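Bowls and stacking sets: gallery

These are the bowls we keep on the open shelves and the long table at Firkard. There were 70 of them when we moved the kitchenware over from the old shop, and since then the number has gone up and down as people bring things in and take things away. The gallery is arranged by how the bowls are used and stored. Most of the captions were written by Intan Osman. The notes on sizes and care are by Martti Ahonen.

If you want a closer look at anything, the room is open on Saturday from ten until four. Bowls may be picked up and handled. Please put them back in the stack they came from.

Mixing bowls

Deep bowls with a flat base, for batter and bread dough. The largest holds a dough made with a kilo of flour and leaves space for it to rise. Martti's advice is to buy one size larger than you think you need.

The smaller mixing bowls are kept on the second shelf. They are the right size for a two-egg omelette or a salad dressing, and they get borrowed for the tea table more than any others.

Serving bowls

Wide and fairly shallow. These go on the table for salads, boiled potatoes and fruit. The widest is 30 centimetres across the top and will not fit in a standard cupboard unless it is stood on its side.

Yen-ting Cheung lent us two serving bowls in February. They have a darker glaze inside than out. One has an old chip on the foot ring, which has been rubbed smooth and does not affect how it stands.

Everyday coloured bowls

Plain coloured bowls for cereal, soup and rice. People tend to buy these one at a time, so very few households have a full set in one colour. Ours are mixed as well, and we have never tried to match them up.

The colours do help with sorting. So-ying Chang gives each person in her house a colour and keeps to it for breakfast, lunch and washing up. Pin-yu Tsai uses one colour for raw ingredients and another for cooked. 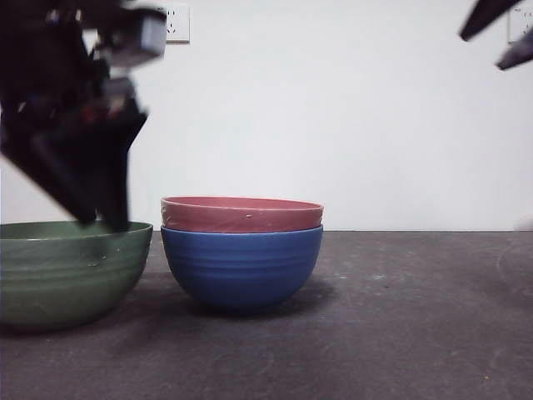
Bowls with straight sides take up less width on a shelf, but they stick together when stacked. Those with a rounded body and a flared lip come apart easily. If two do stick, stand the lower one in warm water and put a little cold water in the upper one, then lift gently after a minute. Don't twist them.

Stacking order

Largest at the bottom, smallest at the top, where the set allows it. A bowl that is a little too wide for the one beneath will rest on the rim and leave a gap below. It is fine for a short time on the table. For storage, swap the two over, as a bowl sitting on a rim can be knocked off by the next person reaching past.

We keep no more than five in a stack. The shelves would take eight, but the bottom bowl is then awkward to get out and people end up holding the rest against their chest while they do it.

Ridged bowls

Bowls with raised rings around the outer wall. The ridges give a better grip when your hands are wet. They also collect flour and dried soup, so wash them with a soft brush. A cloth tends to pass over the grooves.

The Leltamon range in the display cabinet has ridges on the inside too. They leave a pattern in a set jelly and are no use at all for whisking.

Lidded bowls

For leftovers and for carrying food to someone else's house. The lids are kept in a separate basket, sorted by width. Write your name on a strip of tape and stick it to the base if you are taking one out with food in it.

Four of the Waltance lids no longer close properly and have been moved to the bottom shelf. They still do as plates for peelings.

Small bowls

For salt, chopped herbs, dips and buttons. There are 40 on the rack by the window, which is more than we have room for. If you would like a few to take home, ask Intan.

The smallest of all came from Lyimo in a box of mixed crockery. It is the size of an egg cup and we have not found out what it was made for. At present it holds drawing pins.

Washing and drying

Wash by hand in warm water, coloured bowls first and anything oily last. The dishwasher is fine for the plain ones at 60 degrees or lower. Higher settings have dulled the surface on some of the older bowls, particularly the blues and reds.

Let each bowl dry completely before stacking. Moisture trapped between two bowls leaves a ring, and it takes a good scrub with bicarbonate of soda to shift it.

Scuffs and marks

Light scuffs on the outside are normal and we leave them alone. Grey marks from metal spoons come off with a damp cloth and a little cream cleaner. Cracks are a different matter, so please set a cracked bowl aside on the windowsill and tell whoever is in.

Borrowing

Up to six bowls at a time, for one week. Write them in the book by the door with the colour and rough size, and cross them out when they come back.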